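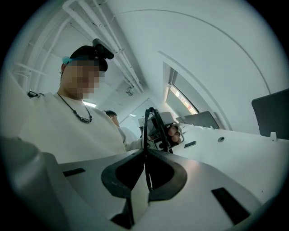
Hand-held grippers: cupped rubber fingers or flat ones, and does the camera have to be a fisheye?

Posted in January by mugandspanner, in Robots & Automation > Grippers and hands

Hi all, long-time reader, first proper post, so be gentle with me.

I've been trying out hand-held grippers for a few weeks now at the makers' space in Flundcombe, the sort you hold and squeeze yourself while a camera on the body records what the fingers are doing. The plan is to put the same fingers on a small bench arm later and have it copy the job. We've got a Kaltholm on loan with black rubber fingers, the rounded cupped ones that flare out at the ends, and I've bought a set of flat fingers from Bindesis to go against them. The flat ones are harder rubber and quite a bit thinner.

My test jobs are boring household things. Picking up a mug by the handle, picking it up by the rim, lifting a teaspoon off the table, moving a tea towel from one side to the other, putting a peg in a hole. I do each one until I'm sick of it and then swap fingers and do it again.

So far the cupped ones are lovely on anything round. Mugs, eggs (boiled, I'm not a maniac), a tennis ball, the knob off a cupboard. They sort of wrap themselves on and I hardly have to think. But the teaspoon is a nightmare! The tips meet in a V and the spoon slides down into it and twists, so it ends up pointing somewhere daft. With the flat fingers the teaspoon comes straight up, but the mug rim slips if I'm at all off square, and I'm always a bit off square.

Then there's the camera. The one on the Kaltholm is a fisheye and everything is bent like a banana. I can see the fingers and my own arm and the ceiling lights and half the building, which is great for knowing where I am, but the spoon is a tiny smear. I could swap it for an ordinary lens for not much money. I've got £200 left to spend and it has to go on either a second camera or a third kind of finger, I can't do both.

What I'd like to know:

Is there a finger shape that copes with round things AND thin things, or do I have to choose?

Would I regret losing the fisheye?

And the cable, oh the cable. It keeps getting in my way when I turn my wrist over. Does everybody just live with it or is there a trick?

Any thoughts welcome, even if it's "you're doing it all wrong".

----

lathe_and_let_lathe

Keep the fisheye. I made this mistake so you don't have to pay for it.

I changed mine to a narrow lens last winter for exactly your reason, small things looked too small, and for a day I was thrilled. Lovely sharp teaspoons. Then I tried to use the recordings and found that every time I turned the gripper away from the table to fetch something, there was nothing in view to work out where the hand had gone. Just a bit of plain wall going past. With the wide lens you've nearly always got a table edge or a window or some pipes to hang on to, and that's what the tracking software wants. I went back to the wide one and redid the lot, which was 200 recordings, and I was not a happy person that weekend.

If the spoon looks small, get the camera closer or turn up the resolution before you touch the lens. On mine there's a bit of slack in the mount and moving it down by 8 mm made more difference to small objects than I'd have believed. Have a look at yours. It may be that you can't without the housing getting in the way, in which case ignore me. Do check you can still see both fingertips at full open AND full closed, I lost one tip at full open and didn't notice until much later.

The bendiness isn't a problem by the way. You get used to it by eye, and anything you train on it will see the same bend every time, so long as you use the same lens on the arm. Don't mix lenses halfway through. And do a calibration whenever you've had it in bits. I print the chequered sheet and glue it to a bit of MDF so it stays flat, the paper curls otherwise and you get nonsense.

On fingers I'm less use. I've only ever had the cupped kind and I don't do cutlery.

----

Fakir fan (the gripper, I mean)

Oh I can go on about fingers all day, sorry in advance!

I've had three sorts on the same body over the past year. Cupped ones much like yours, flat ones from Bindesis (I think the same ones you've got, if they're the set that comes in the little grey box), and now the Fakir set, which is sort of in between: flat at the very tip for a short way and then hollowed out behind. So you pinch with the end and hug with the middle. I've no connection with them, I paid full whack like anyone else.

I did a proper comparison because I was arguing with a friend over it. Same table, same objects, same person squeezing (me), late afternoons when I was already a bit tired, which I think is a fair test as I get sloppier. I did 200 picks with each set, mixed up in a bag so I couldn't choose what came next. My drops:

Cupped: nearly all on flat or thin stuff. Teaspoon, credit card, a ruler, the lid off a jam jar. Nothing round got away.

Bindesis flats: drops were spread all over the place, mostly mugs and a glass jar. Wonderful on cards and cutlery. They also squeak on glass, which put my teeth on edge.

Fakir: 17 drops in the whole lot and most of those were the jam jar lid, which I've come to hate personally.

So yes, in my opinion you can have both, but there are catches. They're taller than the cupped ones, so the tips sit further from the camera and your spoon will look even smaller. (I'd agree with the answer before mine on keeping the wide lens, though. I've never used anything else, so take that for what it's worth.) The rubber also picks up fluff like nothing on earth. Tea towels are the worst. I wipe them with a damp cloth every time I change object, and if I forget I can feel it going slippery before I can see anything on them.

The other thing, before you spend anything: try turning your hand! I know that sounds cheeky. With cupped fingers I found I could get a teaspoon fairly well by coming at the bowl end from the side, instead of straight down on the handle. Fine if a person is doing it. Whether your bench arm has room to come in that low is another matter, mine hasn't, it knocks its elbow on the table. So I'd go and check what the arm can reach before you teach it any clever wrist moves. I had to throw away a whole evening of beautiful sideways spoon picking.

Cable: I run mine back along the forearm with a loop of soft Velcro just below the elbow, and leave a generous droopy bit at the wrist. The droopy bit matters more than the Velcro. First time round I pulled it tight because it looked neat and it tugged the gripper round every time I reached out, and of course that tug went into all the recordings. Right-angle plug if yours will take one. I do still catch it on the table edge now and then and say a rude word.

If it was my £200, fingers. You've already got a camera that works.

----

papertowel

flat ones, put a bit of bicycle inner tube round them with superglue. done mugs with it no problem. cost nothing. cable just tape it

----

mugandspanner

Thank you so much, all of you, that's more than I'd hoped for.

I had a poke at the mount on Sunday and there is a bit of slack in it, less than I'd like, but I've moved the camera down and the spoon is definitely a bigger smear than it was. Both tips still in view open and closed, I checked twice. Haven't printed the chequered sheet yet as we're out of toner.

Tried the inner tube as well, mostly out of curiosity, and the mug rim is better! It does leave black marks on white china though, and one of the strips came off on the tea towel, so I might have been stingy with the glue.

The sideways spoon thing works in my hand and doesn't work on the arm, same as you found. The wrist joint is too fat to get down that low. I could raise whatever I'm picking up on a block, but then it isn't really the job I wanted it to do.

So I think I'm going to order the Fakir set and leave the lens well alone. One more thing if you're still reading: did you have to change the closing width in the controller when you put them on, or does it sort itself out? The arm end is a Bindesis controller and the manual only talks about their own fingers.

----

Fakir fan (the gripper, I mean)

You'll have to change it. Mine thought it was fully shut when there was still a gap I could get a beer mat through. Close it by hand until the tips just kiss, read the number off the screen, and set that as your zero. Then do the same on the hand-held one so they agree with each other, otherwise the arm will squeeze more or less than you did and you'll be wondering why all the eggs are cracked. Do it again after a week as well, the rubber settles a bit.

And buy the spare tips when you order, the postage is daft if you go back for them separately.

Contact us | Community rules | © Workbench Help Community | Back to top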